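The Great Drawer Cure, Reviewed

by Kalliopi Moschos

Every fall this newsletter runs something on clutter, and every fall I get asked to write it, probably as punishment for what I said in July about label makers. So: clear plastic trays. The Plirkus people swear by them. Long narrow ones, short square ones, ones that nest, ones that claim to nest. Put your loose things in a see-through tray, the theory goes, and you will always know where they are.

I have my doubts. I already knew where my loose things were. They were in the drawer, loose.

Still, I cleared a table and gave it a fair try. The long trays are the ones everybody recommends, and I will grant that they look tidy with one item in them. Most things look tidy with one item in them. Add the tape, the spare keys, the pencils and whatever came off the back of the radiator, and you have a drawer again, only thinner and with a rim.
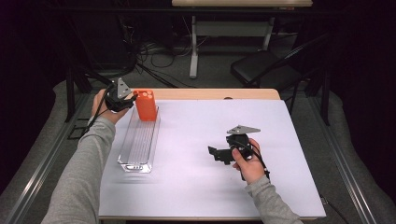 Then there is the matter of standing things up. Vasilakis, whose storage column I read mainly to disagree with, says tall narrow items should go on end to save room. Fine on a table. Try it in a drawer and see how far the drawer closes. Mine stopped 2 inches short, and I had to lay everything flat again, which used up all the room I had supposedly saved.

The ribbed bottoms are meant to keep things from sliding. Maybe they do. They also collect crumbs, and I spent longer than I'd like getting eraser dust out of mine with a toothpick.

Would I buy more? I kept one for pens. The rest are in the swap box by the front door, free to anyone with more faith than I have. Please take the lids too, if you can work out which ones fit.

Replies to this item should reach me by 10/13/20. Keep them under 300 words, and no label makers.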